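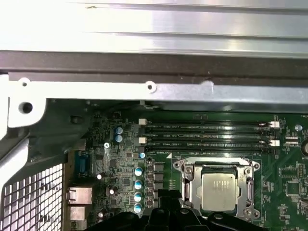
How long must the oil stay on an enamel sign before I wipe it off?
Leave it for 36 hours in a dry room, and wipe it with a cotton cloth that has no seam. If the edge still feels sticky after this time, wait one more night.

Section 2. Cleaning and hanging an old garage sign

This section is for enamel and painted tin signs from garages, petrol stations and motor shops. It is for signs up to 114 cm on the long side. For bigger signs, and for signs with two faces and a flange, read section 3 first.

You will need
Ostovent rust oil, small bottle
Gutwood hanging batten, with its screws
Soft brush, the kind for shoes
Cotton cloths
Clean water with a drop of dish soap
Fibre washers, two for every screw

2.1 Cleaning the front

1. Lay the sign on a folded blanket, front side up. Do not lean it on a wall while you work.
2. Brush away the loose dust. Begin in the middle and go to the edges.
3. Wash a small area with the soapy water. Look at the cloth. If it takes colour from the sign, stop and let the sign dry.
4. Continue area by area. Dry each one before you start the next.
5. For embossed letters, wrap the cloth on a wooden stick and follow the shape of the letter. Do not press on the top of the letter, where the paint is thinnest.

Caution: Never use metal polish on a painted tin sign. On enamel it does less harm, but it leaves white powder in the chips and this is very hard to remove later.

2.2 Stopping the rust

1. Turn the sign over. The back often has more rust than the front.
2. Take off the flakes with the brush. Brown colour that does not come off may stay.
3. Put the Ostovent oil on a cloth, not directly on the sign, and spread it thin.
4. Do the same with the chips on the front and the inside of the screw holes.
5. Wait the full time and wipe.

Note: A sign from the Bermúdez series has a maker's line along the bottom edge, printed over the enamel and not fired. Keep the oil away from this line. Maricruz Magaña lost half of a maker's line in this way in November, and the sign was worth much less after.

2.3 Hanging

1. Screw the batten to the wall. Check it with a spirit level.
2. Put one fibre washer behind the sign and one in front of it, at each hole.
3. Turn all the screws by hand until they touch the washer. Then give each one a quarter turn more.
4. Stop there. Enamel breaks around the hole when the screw is too tight — you will hear a small click, and then it is too late.

Caution: Use only the original holes. A new hole in an old sign cannot be repaired.

If the sign moves a little on the wall, add a second washer behind it. Do not tighten more.

2.4 Where to hang it

Indoors is best. A garage is also good if the wall is dry. Do not hang a sign over a radiator, and keep it out of strong sun if it is painted tin, as the reds go pink quite fast. The Murkside reproduction signs are made for outside and do not need the oil, only the soap and water.

Text by Styliani Vasilakis, checked by Cirilo Pacheco. Last changed Sun 6 April.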